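Plonow Sleep Diaries — data card

Last edited May 20, 2022. Version 5. Read the known problems part before you run anything, please.

What's in it

Nightly sleep diaries plus a short morning mood check from adults who were trying a wind-down routine before bed. 185 people, 35 nights each if they stuck with it (plenty didn't). One row per person per night. Plain CSV, UTF-8, commas, header row on top.

Diaries were typed into the Plonow web form. No wearables, no lab nights, nothing measured by a device. Everything is what the person said about their own night.

Why we made it

We wanted something small and messy for teaching people how to work with self-reported wellness data. Most of the sleep sets we could get at were either huge and locked up or so clean that students learned nothing from them. Ours has gaps, nights entered twice, people who clearly filled in a whole week at once on the last evening. Left in on purpose, mostly.

Also wanted to see if a boring ten-minute routine (dim lights, slow breathing, phone in another room) lined up with how rested people said they felt. Don't use it to prove that it works. There was no control group.

Files

diary.csv — the main table
people.csv — one row per person, age band, work schedule, caffeine habit
routine.csv — which version of the routine each person picked, and the night they started it
notes_clean.csv — free text notes after scrubbing
codebook.txt — every column, allowed values, missing codes
changes.txt — what changed between versions

Columns people ask about

bed_time and lights_out are not the same thing. bed_time is when they got in bed, lights_out is when they tried to sleep. Lots of folks read or scroll in between. If you want time to fall asleep, start from lights_out.

sleep_latency is minutes, self-guessed. Heavy pile-up on round values. Do not fit anything fancy to it.

wakeups is a whole number. Blank means they skipped the question, 0 means they said none. Earlier versions mixed these up, fixed now.

rested runs 1 to 5, with 5 being fully rested. mood_am uses the same scale.

did_routine is yes / partly / no. "Partly" was left up to the person and we never defined it. Sorry.

nap is minutes the day before, not the day after. This one trips everybody up.

How it was collected

Sign-up through two places: a flyer at the Salcedo community wellness center and a post on the Clergate mailing list. Adults only. Nobody working rotating night shifts, we turned those down at sign-up since the form couldn't cope with daytime sleep. Fixed late shifts were OK.

Each person got a reminder at breakfast time. They could fill in a missed night later, up to the cutoff, and the column entered_late says if they did. Collection finished in October, which means the mornings were getting darker toward the end for a lot of people. Might matter. We havn't looked.

No payment. People got a printable summary of their own nights when they finished.
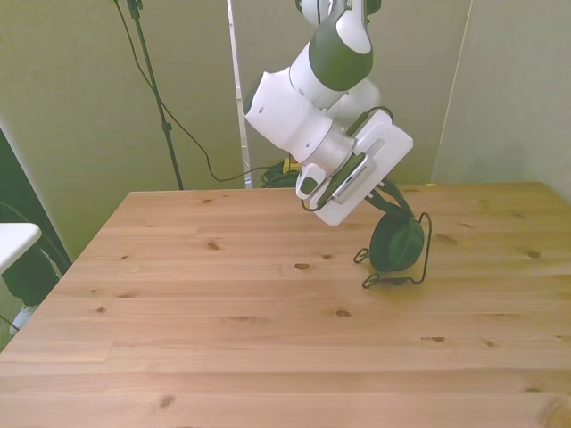 Can I average the rested score across a whole week for each person?
Fine for a quick look, as long as you drop the rows where entered_late is yes and keep a column for how many nights went into each average. A week built on two nights shouldn't be sitting next to a full one. For anything you plan to publish, use the nightly rows and a model that knows the rows belong to the same person.

Cleaning steps

What we did, in order:

1. Dropped test accounts
2. Turned all clock times into 24-hour format, local time
3. Moved after-midnight bedtimes onto the night they belong to
4. Blanked impossible values (up before lights out, negative naps)
5. Flagged duplicate nights, did not remove them — see dup_flag
6. Scrubbed the notes

Step 3 was done with a Pareteck script that we then patched by hand. Script is in the tools folder. Ugly but it runs. Hand patches are listed in changes.txt by row id.

Notes got two passes, one automatic and one by eye. Names, workplaces, medicines with a dose, and anything about a third person came out. Replaced with a [removed] tag. If you spot something we missed, write to us before you post it anywhere.

Known problems

- 32 people stopped before the end. They reported worse sleep in their first week than the ones who stayed, so late averages look better than they should.
- The form had a bug where wake time defaulted to 07:00 if left alone. Real 07:00 answers and default ones can't be told apart. Column wake_default_risk marks the rows we're suspicious of.
- Daylight saving. A handful of nights are off by an hour and we only fixed the ones where the person mentioned it in a note.
- caffeine in people.csv was asked at the start and never again. Some people cut back partway through, going by their notes.
- Age bands are wide. We did that for privacy and we won't release narrower ones.
- English form only.

Please don't

Use it to diagnose anyone, or to train something that tells a person they have insomnia. Diaries like these can't do that by themselves. No doctor reviewed any of it. Don't try to link the notes back to real people either, that breaks the terms and your access goes away.

Loading it

Any spreadsheet program opens the files, but watch the time columns, some programs will quietly turn 23:40 into a date. Load them as text and convert after. Join on person_id. Night numbers start at 1, not 0.

Missing codes: blank = skipped, -8 = question not shown, -9 = scrubbed by us. Turn the last two into missing before doing any math. We've seen averages of minus something hours of sleep and this is always why.

Terms

Free for teaching and non-commercial research. Credit it as Plonow Sleep Diaries with the version number. Send fixes along with a row id and what you think is wrong, no need for a long writeup.

To do

- better definition of "partly" for the next round
- split codebook by file
- work out what to do with the dup_flag rows, still arguing
- write up the routine options properly, the one-line labels in routine.csv arent enough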